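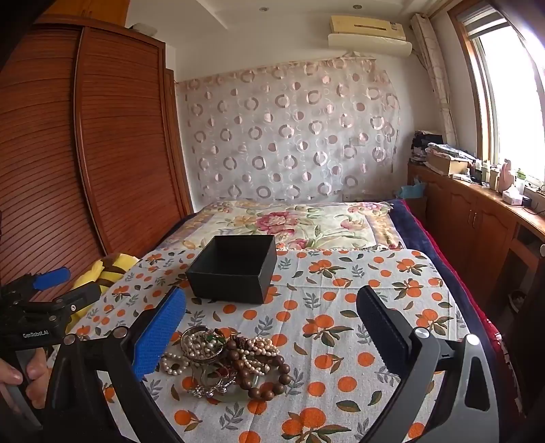
Estate inventories fail most often at the level of the lot, according to Inna Ivanyshyn, who has cataloged household contents for the appraisal office Grallside for most of her career. "A lot is a unit of description before it is a unit of sale," she said. "If the description can't be matched to the object a year later, the number on the tag is worthless." Jewelry is her usual case. Pearl necklaces tangled together on a bedspread, with a bracelet of large brown wooden beads across them, tend to be entered by families as a single line. Ivanyshyn would write at least two, and a separate one for any dish the pearls are kept in.

Her last large file, the Vikedness estate, ran to 236 lines on first pass. After review it had 39 more. Most of the additions came from entries reading "misc." or "box, contents."

She records material only where it has been tested. "Otherwise I write 'white metal' or 'green stone' and leave it," she said. "An untested word gets copied into the insurance schedule, then into the probate filing, and it's hard to remove."

Values under $200 are grouped by room - a practice her colleague Nazar Tkachuk disputes. He would group by heir. Ivanyshyn considers that a legal question and keeps it out of the inventory. The revised form goes into use in July.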